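Teleop cell walkthrough, two-arm cell, Wemudcombe shop
Filled in before the handover-task demos, April

I do this list on my own before anybody sits down at the leader arms, and I write my comments as I go, so sorry about the rambling. Marks are OK, FIX (do it before we record) and WATCH (fine for now, look again next time).

1. Before power

E-stop at the operator desk, pressed and released: OK
Clicks properly again since we swapped the button. I still want a second one on the door side. I've asked for that on the last two sheets and I'm asking again!

Door switch: OK
Opened it with the arms enabled and they froze the way they should.

Loose stuff in the cell: FIX, done
One hex key. You know who you are. Please use the tray.

Floor tape between desk and cell: WATCH
It's peeling at the corner by the monitor stand and my shoe caught on it. New roll is on the Clemora order.

2. Mounting and rail

Base plate bolts, left and right: OK
Checked all of them with the torque wrench, then put a fresh paint pen line across each head. If you see a broken line, stop and tell me, don't just snug it up and carry on.

Rail end stops: OK

Rail level: WATCH
A hair low at the right end. It doesn't bother anyone driving, but the replay people over at Wusdale noticed it in their numbers, so I'd like to shim it before the next big batch.

3. Cables

Purple cables, full length, both arms: WATCH
This is the part I'm fussiest about. With the arms parked the loops look lovely, and then somebody teaching a handover rolls the wrist all the way over because that's what their own hand wants to do, and the loop goes tight around the shoulder. I drove each arm slowly to its worst pose and had a good look for rub marks. Left is clean. Right has a shiny patch on the jacket, no cut. I added a wrap there and wrote it in the book.

Connectors at the wrists: OK
Gave them the gentle tug. Gentle, please!

4. Power up and homing

Boards under the base plates, lights on: OK
Give them a minute before you decide something's wrong. I always forget and start poking at the supply.

Homing, one arm at a time: OK
Left first, then right, same order every time. Starting them together is how we got the scrape back in the winter.

Leader and follower matched before enable: OK
Hold the leader arms in roughly the pose the followers are in BEFORE you press the pedal. If they're far apart the follower will try to catch up, and even at the slow setting that's a nasty surprise.

5. Reach and meeting point

Grippers brought toward each other over the floor panel, slow speed: OK
I hold them nose to nose here and wait to see if either one drifts. No creep on the left, no creep on the right.

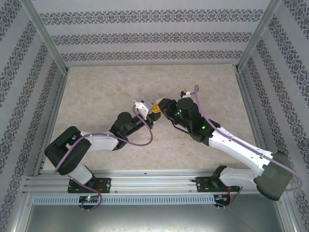 Item 5, grippers close to meeting near the center. Both arms on the shared rail, purple cable looped along each.

Soft stop between the grippers: OK
Tried it with the foam block first, as always. It backs off nicely now. If you change the gripper fingers you have to set this again, and yes, that includes "only a tiny bit longer" fingers.

Gripper force limit: FIX, done
Somebody had bumped it up for the McIver bottle task and left it there. Back to our normal setting. Please put it back when you finish, or at least leave me a note.

6. The person driving

Chair, pedal and leader arms set for whoever is up: OK
Elbows supported. I skipped this once and my shoulder complained for days.

Break timer: OK
Set to 30 minutes. People get sloppy before they feel tired, and you can see it in the demos (bumped fingers, little panicky corrections, that sort of thing).

Hands out of the cell while the pedal is down: OK
That goes for resetting the object too. Foot off, pedal light out, then open the door.

7. Test recording

Nine short handovers, played back at half speed: OK
All of them replayed without touching the soft stop. I threw out number 304 from the last set while I was in there, the left arm jerks at the start and I don't want the robot learning that from us.

Disk space: WATCH
Over 572 episodes on the drive already. Somebody needs to move the older ones off, and I have a feeling it's me.

Result: cleared for teaching at slow and medium speed. No fast mode until I've looked at the right cable again.
Still open: second e-stop, floor tape, rail shim, cable patch, disk.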